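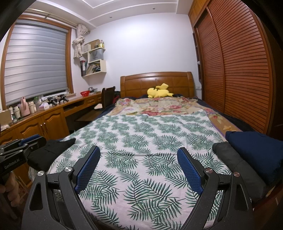
여름 침구를 꺼내는 김에 옷장도 같이 정리하기로 했다. 원래 토요일 오전에 끝낼 생각이었는데 결국 저녁까지 걸렸다. 우리 집은 옷장 안이 좁아서 옷을 분류하려면 어딘가에 펼쳐 놓아야 하고, 그럴 만한 자리는 침대밖에 없다. 흰 바탕에 초록 야자잎이 그려진 이 침구는 옷을 올려놓기에 괜찮다. 어두운 색 옷이 잘 구분되고 단추나 실밥이 떨어져도 금방 보인다. 꽃무늬 담요는 개기 귀찮아서 머리맡 쪽으로 밀어 두고 시작했다. 노란 인형도 그냥 머리맡에 뒀다.

담요는 아직 넣을지 말지 못 정했다. 낮에는 필요 없는데 새벽에 창문을 열어 두면 찾게 된다. 작년에는 너무 일찍 압축팩에 넣었다가 사흘 만에 다시 꺼냈다. 한번 압축한 담요는 구김이 꽤 오래간다. 그래서 올해는 7월까지는 밖에 두기로 했다. 무늬끼리 안 어울린다는 말을 듣긴 했지만 잘 때는 어차피 안 보인다.

## 옷장 치수부터

정리하기 전에 줄자로 옷장 안쪽 폭을 쟀다. 141cm. 이사 올 때 재어 놓고 적어 둔 메모를 잃어버려서 다시 쟀다. 이 폭에 겨울 코트, 셔츠, 재킷, 안 입는 원피스까지 다 걸려 있으니 옷걸이가 옆으로 밀리지 않을 만했다. 재킷 어깨가 양옆 옷에 눌려서 모양이 자꾸 죽는 것도 그 때문인 듯하다.

일단 겨울 코트를 뺐다. 드라이클리닝 비닐이 씌워진 채로 걸려 있던 것이 있어서 비닐은 벗겨서 버렸다. 비닐째로 두면 안에 습기가 찬다고 세탁소에서도 여러 번 들었는데 매번 잊는다. 코트는 Kakari에서 산 부직포 커버로 바꿔 씌우고 작은방 행거로 옮겼다. Kakari 커버는 앞에 투명한 창이 있어서 지퍼를 열지 않아도 안에 뭐가 있는지 알 수 있다. 다만 지퍼 끝이 뻑뻑하다. 양초를 문질러 봤더니 조금 나아졌다.

셔츠는 목 안쪽이 누렇게 된 것만 골라냈다. 과탄산소다에 담가 볼 것과 그냥 걸레로 쓸 것으로 나눴는데, 걸레 쪽이 훨씬 많았다. 원피스는 입어 보고 정하려다가 허리가 안 올라가서 바로 정해졌다. 의류 수거함에 넣을 가방에 담았다.

## 정장 재킷

제일 오래 걸린 건 남색 정장 재킷이다. 다음 달에 Nander에 결혼식이 있어서 가야 하는데, 격식 있는 옷이라고는 이것뿐이다. 새로 살까도 생각했지만 일 년에 두어 번 입는 옷이라 그냥 손질해서 입기로 했다. 옷걸이에 걸어 놓고 볼 때는 멀쩡해 보였는데 침대에 펼쳐 놓으니 주름이 여기저기 잡혀 있었다. 안감은 무늬가 있는 연한 파란색이다. 이 안감 때문에 고른 옷인데 입고 있으면 볼 일이 별로 없다.

펼쳐 놓은 김에 소매 단추를 하나씩 당겨 봤다. 어두운 색 작은 단추가 소매 끝에 줄지어 달려 있는데, 하나가 실이 느슨했다. 반짇고리를 뒤져서 남색 실을 찾았지만 색이 조금 밝았다. 검은 실로 꿰맸더니 오히려 티가 덜 난다. 바느질은 십 분이면 끝났는데 바늘귀에 실을 꿰느라 그만큼 더 걸렸다.

먼지는 옷솔로 위에서 아래로 쓸었다. 테이프 롤러를 쓰면 빠르지만 예전에 다른 재킷에 끈적한 게 남은 적이 있어서 정장에는 안 쓴다. 주머니도 전부 뒤집어 봤다. 영수증 한 장과 접힌 주차권이 나왔다. 둘 다 글자가 거의 지워져서 언제 것인지는 모르겠다. 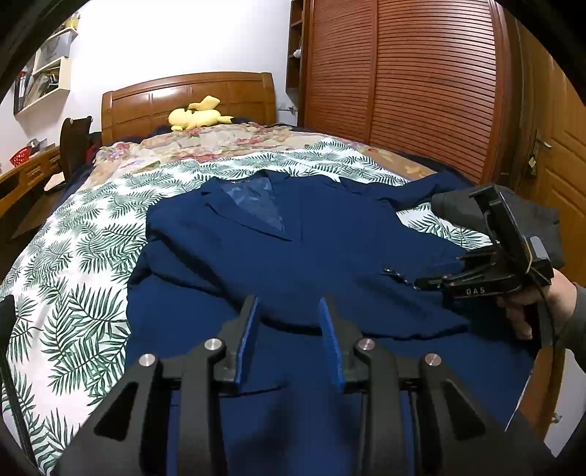
## 접는 순서

결혼식이 저녁이라 Nander에서 자고 와야 한다. 2박 일정이고 짐은 캐리어 하나에 넣을 생각이라 재킷을 접어 가는 연습을 미리 해 봤다. 내가 쓰는 방법은 이렇다.

1. 단추를 모두 풀고 등이 아래로 가게 펼친다. 소매 안쪽이 꼬여 있으면 손을 넣어서 편다.
2. 깃을 세우고 등 가운데를 손바닥으로 쓸어 구김을 뺀다.
3. 한쪽 어깨만 안팎을 뒤집는다. 안감이 밖으로 나오면 된다.
4. 뒤집지 않은 쪽 어깨를 뒤집은 어깨 안으로 밀어 넣는다. 어깨선이 서로 포개져야 한다.
5. 소매를 몸판과 나란히 내려놓고 세로로 반이 된 상태에서 모양을 잡는다.
6. 가운데에 얇은 티셔츠를 돌돌 말아 대고 가로로 한 번 접는다.

처음에는 4번에서 자꾸 어깨 패드가 꺾였다. 급하게 밀어 넣으면 안 되고, 안쪽에 손을 넣어서 패드 모양을 잡아 주면서 넣으면 된다. 6번의 티셔츠는 빼먹어도 접히기는 한다. 그런데 하룻밤 두고 꺼내 보면 가로 주름이 확실히 다르다. 수건을 써 본 적도 있는데 두꺼워서 캐리어에서 자리를 너무 차지했다.

## 커버와 캐리어

접은 재킷은 Dillel 여행용 의류 커버에 넣어 갈 것이다. 주방 저울에 올려 보니 커버만 375g이다. 생각보다 무겁다. 얇은 걸로 바꿀까 하다가, 안에 고정 끈이 있어서 옷이 밑으로 몰리지 않는 점 때문에 그대로 쓰기로 했다. 옆에 신발 주머니도 달려 있는데 신발을 넣으면 그쪽만 불룩해져서 양말을 넣는다.

캐리어는 Cloutier에서 나온 작은 것이다. 뚜껑 쪽 그물 칸에 최대 800g까지만 넣으라고 안내문에 적혀 있어서 재킷과 커버를 같이 넣으면 넘을 것 같다. 그래서 재킷은 바닥 쪽 칸의 맨 위에 올리고, 그물 칸에는 세면도구와 충전기만 넣기로 했다. 구두는 바퀴 쪽으로 세워서 넣는다. 바지는 무릎에서 한 번만 접어 바닥에 깔고 그 위에 나머지를 올린다.

도착하면 재킷부터 꺼내서 욕실에 걸어 둘 예정이다. 뜨거운 물을 틀어 놓고 이십 분쯤 두면 웬만한 주름은 펴진다. 물이 튀지 않게 샤워기에서 먼 쪽에 걸어야 한다. 숙소에 다리미가 있는지는 아직 확인을 못 했다.

## 남은 것

저녁 무렵에는 침대 위를 치우고 겨우 누울 수 있었다. 옷장 봉에 옷걸이 사이 간격이 생겨서 재킷 양옆을 조금씩 띄워 걸었다. 비어 있던 아래 칸에는 수건을 넣었는데, 이게 맞는 자리인지는 모르겠다. 욕실에서 멀다.

아직 못 한 건 서랍장이다. 양말 서랍은 열어 보고 바로 닫았다. 짙은 남색 침구도 빨아야 하는데 이번 주는 비 예보가 있어서 미뤘다. 셔츠 몇 장은 과탄산소다에 담가 뒀고, 목 때가 얼마나 빠지는지는 다음 글에 적겠다.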